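Lulness Building, ground floor room: gallery

Condition of the room in February, before the storage layout is revised. Unit 9 on the Wijesinghe plan. Floor finish is partly epoxy. 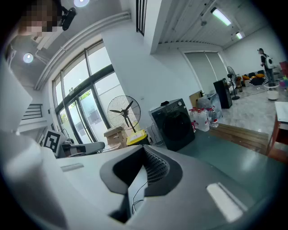 Window wall, standing fan and ceiling tube lights.

Power for the floor area is still run from the wall, and the plan allows 2 more outlets on that side.

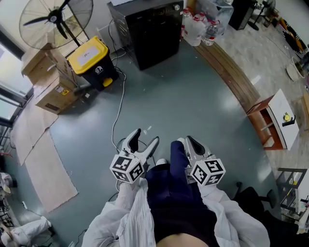

Floor storage is limited to items used daily. Everything else goes to the Brernel shelving, order 2469. The white jugs with red caps will stay on the floor, next to the clear storage box. The thin white cable is to be rerouted along the wall.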